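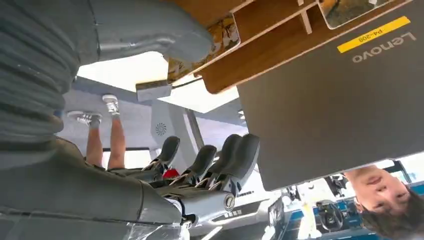
공장에 로봇이 들어오면 사람이 하던 일은 어떻게 되는가?

대개 일의 일부가 기계로 넘어가고, 남은 일의 내용과 순서가 바뀐다. 작업자는 물건을 직접 옮기는 시간이 줄고, 기계의 상태를 살피고 멈춘 원인을 찾고 다음 작업을 준비하는 시간이 늘어난다. 인원이 줄어드는 경우도 있고 그대로인 경우도 있다. 어느 쪽이 되는지는 설비의 성능보다 회사가 작업을 어떻게 다시 나누느냐에 달린 경우가 많다.

제4장 자동화와 작업의 변화

이 장에서 배울 내용
직무와 과업의 차이
로봇 도입 전후의 작업 분담
현장에서 새로 요구되는 지식과 기능
안전과 책임의 문제

4.1 직무와 과업

자동화를 다룰 때는 직무와 과업을 구분해야 한다. 직무는 한 사람이 맡은 일 전체를 가리키고, 과업은 그 직무를 이루는 낱낱의 일을 가리킨다. 포장 담당자의 직무에는 상자 접기, 제품 넣기, 송장 확인, 불량품 분리, 교대 기록 작성 같은 과업이 들어 있다. 로봇이 대신하는 것은 보통 이 가운데 한두 가지이다.

스콤소프(Skomthorpe)의 부품 포장 공장을 보자. 이 공장은 게키츠(Gekitz)사의 로봇 팔을 포장 라인에 설치하였다. 설치 당시 공장의 직원은 232명이었고, 그중 59명이 포장 라인에서 일하였다. 로봇은 제품을 집어 상자에 넣는 과업을 맡았다. 송장 확인과 불량품 분리는 계속 사람이 하였다.

첫 달에는 라인이 자주 멈추었다. 상자의 접힌 날개가 조금만 들려 있어도 로봇이 작업을 중단하였기 때문이다. 사람은 손등으로 날개를 누르고 그대로 제품을 넣었지만, 그런 동작은 작업 표준서 어디에도 적혀 있지 않았다. 이처럼 문서에 없으면서 실제로는 작업을 유지해 주는 지식을 암묵지라고 한다. 공장은 작업자들과 면담하여 표준서를 고쳐 썼고, 상자 접는 공정에 검사 단계를 하나 더 두었다.

4.2 작업 분담의 변화

도입 후 포장 라인의 작업자는 세 집단으로 나뉘었다. 일부는 로봇의 운전과 간단한 복구를 맡았고, 일부는 검사 공정으로 옮겼으며, 나머지는 출하장에 배치되었다. 운전을 맡은 사람은 조작반의 경고 기록을 읽고 재가동 여부를 판단해야 한다. 허리와 어깨의 부담은 줄었으나 주의를 오래 유지해야 하는 피로가 새로 생겼다는 의견이 많았다. 출하장으로 옮긴 사람들 사이에서는 전보다 걷는 거리가 길어졌다는 불만이 나왔다.

임금 등급도 문제가 되었다. 복구 작업은 종전의 직무 기술서에 없던 일이어서, 어느 등급에 넣을지를 두고 노사가 목요일마다 협의하였다. 이 협의의 경과는 4.4절에서 다룬다.

4.3 안전과 책임

사람과 로봇이 가까운 곳에서 일할 때는 누가 언제 기계를 멈출 수 있는지 미리 정해 두어야 한다. 스콤소프 공장에서는 라인에 있는 모든 작업자에게 정지 권한을 주었다. 재가동 권한은 교육을 마친 운전 담당자에게만 있다.

용어
과업: 직무를 구성하는 개별적인 일
암묵지: 말이나 문서로 드러나지 않은 경험적 지식
복구: 멈춘 설비를 정상 상태로 되돌리는 작업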